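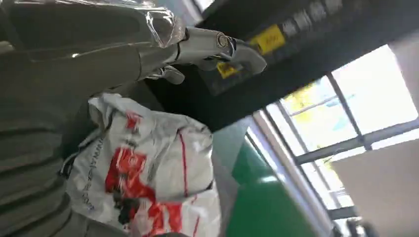 4.3 Etiquetas de preço na borda da prateleira

O sistema Skomeck promete que a etiqueta certa "se explica sozinha" ao cliente. Na prática, explica-se pouco, e por isso esta seção trata da posição antes de tratar do conteúdo. Em borda escura, o amarelo se vê de longe, e essa parte do argumento de venda eu aceito. Já duas etiquetas amarelas na mesma borda, uma maior e outra menor e mais baixa, deixam aberta a pergunta de qual preço vale para o saco branco de estampa vermelha que está embaixo. O manual anterior dizia que o cliente entenderia. Tenho dúvidas.

1. Limpe a borda com pano seco. O limpador Cloren vendido com o kit é opcional, diga o que disser o folheto.

2. Confira o código do produto na lista impressa. Não confie na memória nem na etiqueta antiga.

3. Encaixe a etiqueta grande primeiro, alinhada com o lado esquerdo do produto.

4. Coloque a etiqueta pequena (preço por quilo ou por litro) à direita da grande, na mesma altura, com 2 cm de intervalo.

5. Afaste-se dois passos e leia o preço em voz alta. Se precisar se curvar, refaça o passo 3.

Nota: o fabricante fala em 40 trocas por tira adesiva. Na loja de teste, Osvaldo Paiva chegou a 18 antes de a ponta levantar. Programe a reposição pelo segundo número.

Cuidado: sacos plásticos amassados escondem o próprio nome. Vire a face impressa para o corredor e alise a frente antes de conferir a etiqueta – um produto que não se lê faz o preço parecer do vizinho.

Cuidado: não cole etiqueta nova sobre a velha. O suporte Drarau supostamente aguenta duas camadas, mas a de cima cai.

Para pedir tiras avulsas, use o código 2336 e fale com Nayara Frota.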